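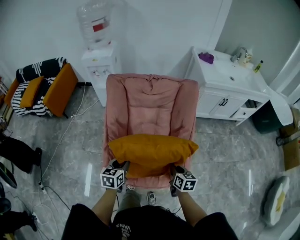

Finally sorting out the back room this week. Going to put it all in one thread so I can find it again. 1/

The main job is the pink armchair. It's a salmon sort of pink, padded arms, stitched in horizontal channels across the back. I bought it second-hand from Marinescu, the clearance place on the ring road. £60, and another £20 to get it delivered.

It was listed as "dusty pink" and I assumed that meant the colour. It was also dusty.

Channels look good but they hold everything. Crumbs, hair, a hairgrip, a bit of foil. The flat brush on the hoover slides straight over the top. You need the narrow nozzle and you have to go along each seam separately.

Order I did it in: back first, top to bottom. Then the arms. Then the seat. If you do the seat first you end up doing it twice.

After hoovering I went over it with a cloth wrung out in warm water and a small drop of washing-up liquid. Tested underneath first. No colour came off so I carried on.

Left it overnight with the window open. It was dry by 9 in the morning apart from the crease where the seat meets the back, which took until lunch.

Cushions next. I've tried three on this chair.

Grey one: fine, boring, looked like it belonged to a different chair.

Cream one: showed every mark within a day. Back on the bed.

Mustard yellow one: staying. It's a rectangle, wide enough to go across the front of the seat, and when you sit down you pull it up behind you for your lower back. Square ones leave a gap either side on a chair this wide.

The mustard one is from Jarnetti, £13 for the cover. The pad inside is an old one I already had. It's a bit soft, so the cover wrinkles. A pad one size up would fill the corners out better. Might do that in December when they have the sale on.

Someone asked about washing the cover. 30 degrees, inside out, zip closed, hang it up. I put the first one in the tumble dryer and it came out too short for the pad.

Now the water dispenser. It stands against the wall behind the chair. White, big clear bottle upside down on top. I'd been putting off cleaning it.

What I do: switch it off at the wall, take the bottle off when it's nearly empty, drain what's left through the taps. Wipe the bit where the neck of the bottle sits. Then the taps themselves, which get handled all day and are easy to forget. Cleaner through, then plenty of fresh water through until there's no smell.

Follow the booklet for whichever cleaner and whichever machine you've got. Mine is a Zandex and the booklet wants it done every three months. I had not been doing it every three months.

I'd like more space between the chair and the dispenser. You have to lean round to fill a glass. The chair could come forward a bit but then it's in the way of the vanity doors. Still thinking about that.

The vanity. White cabinet, sink set into the top, two doors with dark handles. Yes it's a bathroom one. It was cheaper than a utility sink and it fits the wall.

The top of it collects things. I emptied the lot on to a towel, wiped down, and only put back what gets used at the sink. Two small bottles and a cloth made it. The cloth is the purple one and it never gets folded. I've stopped trying.

Tap: white vinegar on a bit of kitchen roll, wrapped round the base for ten minutes, rinse, dry with something soft. Chrome only looks clean if you dry it.

The cupboard underneath had four half-used bottles of the same spray in it. Same brand, same smell. I poured them together and got one full one and a bit over.

Dark green bin goes next to the vanity. Spare liners are kept in the bottom of it, under the one in use.

Last thing is cardboard. I break boxes down as they come in, but there's usually one I keep back in case something needs to be returned. The rule now is that it goes out when the returns window closes.

Total spend so far is £93 and that's all chair and cushion cover. Everything else was already in the house.

Still to do: felt pads on the chair feet, as it scrapes when you shift it. Storkivance do a stick-on set but I've read they come off. If anyone has a kind that stays put, reply with which one.

Also after a small side table, low enough to go next to the arm. Measurements to follow once I've found the tape measure.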